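Clavance pushed version 9 of its photo and layout suite on Wednesday. I run it on 45 seats, so a few notes after two days with the build.

The catalog format changed again. Opening a version 8 catalog triggers a one-way conversion. Ours holds 3,953 layered files and the conversion finished before lunch, but the old catalog is renamed and moved to a subfolder. Scripts that point at the old path will fail without an error.

Asis, the asset-sharing module, is now bundled with the desktop apps. It used to be a separate install with its own login. One sign-in covers both, and the sync folder can finally live on a second drive.

The default for Asis is to sync everything in the active workspace. Turn this off before first launch if you are on a metered line. The setting is under Storage – not under Sync, where it was last year. 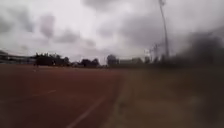
Color management is the part I would test first. Profiles embedded by version 8 are read correctly, but batch export drops them unless "Preserve source profile" is checked. It is unchecked after the upgrade, even if you had it on before.

I ran a batch of 1,313 exports with the box checked and compared the embedded profiles against the source files. No mismatches. Same batch with the box unchecked: every file came out as plain sRGB.

Plug-ins: anything built on the old panel interface no longer loads. The Gounder noise filter has an updated build on its download page. The Arholm print panel does not, and their support desk would only tell me February.

If you depend on the Arholm panel, keep version 8 installed next to 9. The two run side by side as long as they use separate cache folders. Set the cache path by hand – the installer points both at the same one.

Licensing is unchanged for existing seats. New seats need the updated admin console, and the old console still lets you assign them but they never activate. I have a ticket open on that and will post the reply in this thread.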